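**Product notice - Tusau hand and wrist unit, wrist cable replacement kit**

The Tusau is a five-joint wrist and hand set for service robots that work with light objects on a table. This page is for customers who already own the set and have received our letter about the wrist cable.

## What is the problem

In August a customer told us that the hand stopped in a raised position and did not answer to the close command. The controller showed fault 461. Helmi Ahonen from our service team found that the cable was bent too sharply at the place where it enters the wrist unit. After many turns of the wrist, one signal wire can break inside the cable. From outside the cable looks normal.

When the signal is lost, the hand keeps its last grip force. If it holds an object at that moment, the object can be squeezed or can fall when the power is cut. Please do not put your fingers between the thumb and the other fingers while fault 461 is active.

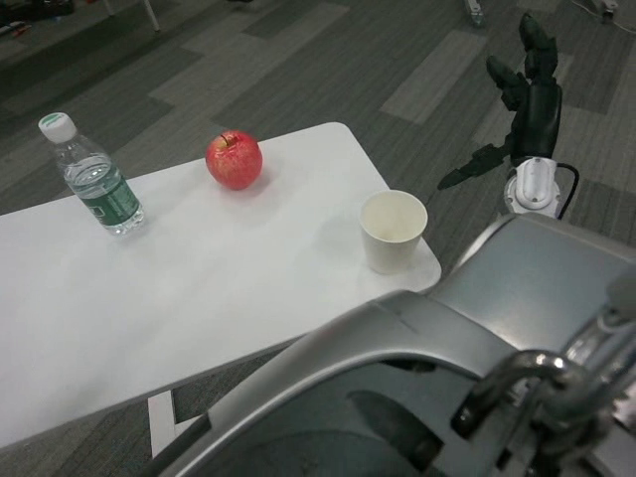 *Hand raised beside the table, with the cable looping out from the wrist unit. Bottle, apple and paper cup on the table.*

## Which units are concerned

Units with cable type 141 need the kit. The type number is printed on the cable jacket, close to the plug. Units repaired by Faltura already have the new cable.

## What is in the kit

- one wrist cable with a softer jacket
- one bend guard
- 4 screws for the wrist cover
- printed instructions

The work takes 6 minutes of active time if the arm is already in the service position. Switch off the main power first and support the hand from below - it can drop when the brake is released. After the change, run the grip test with a paper cup before you return to heavier objects.

The kit is free for all registered owners. To order, write to Sarla Maurya at the Drudari spare parts desk and give the serial number of the wrist unit.

Page updated Wed 19 November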